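Shelf Life of Plain Bread Rolls Under Three Storage Conditions
Project report, food technology module
Authors: Dezső Vass, Kornél Vida
January 23, 2026

1. Introduction

Wheat rolls lose quality within days of baking. Two processes are involved. The crumb firms as the starch recrystallises, and water moves from the crumb into the crust, which turns leathery. The project compared three household storage methods and measured the loss of mass and the change in crumb firmness over the same period. 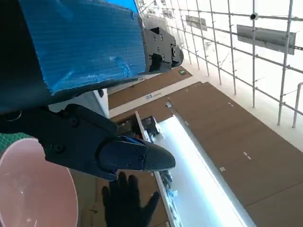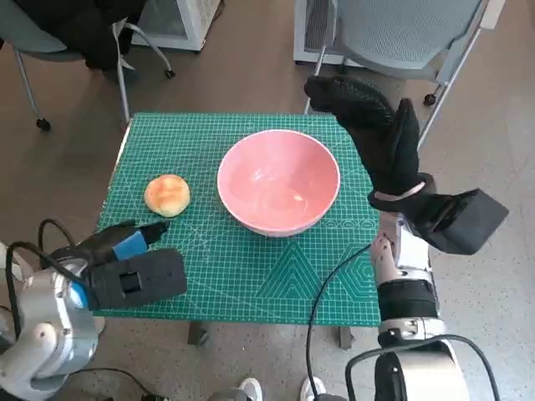 Fig. 1 (first and second picture). Bread roll and pink bowl on the green cutting mat, second picture.

2. Background

Staling is often described as drying, but a roll kept in a sealed bag also goes stale while losing very little water. The firming of starch is fastest at temperatures slightly above freezing. A refrigerator is therefore expected to give firmer crumb than a cupboard, even where the loss of mass is smaller. Freezing slows the process almost to a stop, and was left out of the main series for lack of freezer space.

3. Materials and method

All rolls came from a single batch from the Szilágyi bakery in Firkholm and were bought on the morning of baking. The batch contained 42 rolls. Of these, 18 were used for the mass series and the same number for the firmness series. The remainder were kept as spares.

Each series was divided equally between three conditions: open shelf, closed paper bag, and sealed polythene bag in the refrigerator. The room was kept at 20 to 22 degrees. Mass was read on a kitchen balance each morning before the room was aired. Firmness was taken as the depth to which a flat-ended rod sank under a fixed load into a slice 25 mm thick, cut from the middle of the roll. A smaller depth means a firmer crumb.

The balance was checked against a reference weight at the start of each session. Slices were cut with the same serrated knife and tested within 2 minutes of cutting.

4. Results

Loss of mass was greatest on the open shelf and least in the refrigerator. The paper bag lay between the two but closer to the shelf. By the second day the open rolls had a hard crust and the bagged rolls a soft one.

Firmness followed a different order. The refrigerated rolls were the firmest on the second day, although they had lost the least water. From the fourth day the shelf rolls overtook them, and several slices broke under the rod. Those readings were discarded.

5. Sources of error

The rolls were not identical in size. Losses were calculated as a share of starting mass to allow for this, but a small roll has more crust for its volume and dries faster. Humidity in the room was not recorded. The refrigerator was in normal use and was opened at irregular times.

6. Further work

A repeat with rolls from the Povach mill shop is planned, using the same load and a humidity meter on loan from Sunden. One group of rolls will be reheated before testing to find how much of the firming can be reversed.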